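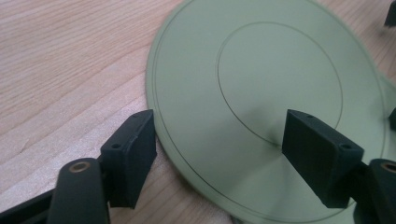

Search this site Type and press enter

Grastik on the big screen: a long night for a thin story

By Kanini Bakilana
Oct 3, 2019

The posters for Grastik have been up since August, and they promise the thriller of the year. I went in with my doubts and came out with most of them intact.

Soledad Cifuentes plays a customs officer in the port town of Condlow who finds a ledger she shouldn't have. Everyone she shows it to tells her to put it back. She doesn't, of course, and for the first 60 minutes I was happy enough to follow her through the sheds and the bad coffee. Cifuentes is very good at looking tired.

Then Jonatan Hägglund turns up as the shipping boss and the colour drains out of it. He whispers every line. I gather this is meant to be menacing, but half my row was leaning forward to hear him, and the songs that keep barging in are twice as loud as the dialogue. There are two of them in the harbour chase alone. Who asked for that?

Director Judit Virág made her name with Fostach, a small, mean film that knew when to stop. This one has a bigger budget and a helicopter. The publicity people want us to be impressed that 2254 extras were used in the market riot. Maybe they were, though it's cut so fast it could have been 61 blokes and a goat.

Ah-rin Heo, as the junior clerk Sung, gets the only scene I'd happily watch again. She lies to her mother over the phone while eating a mandarin, and you believe all of it. The film then forgets her until the funeral.

I'm told a longer version is headed for streaming. I can't think what they left out, unless it's the reason the ledger was in the fridge.

Two stars, and one of those is for the mandarin.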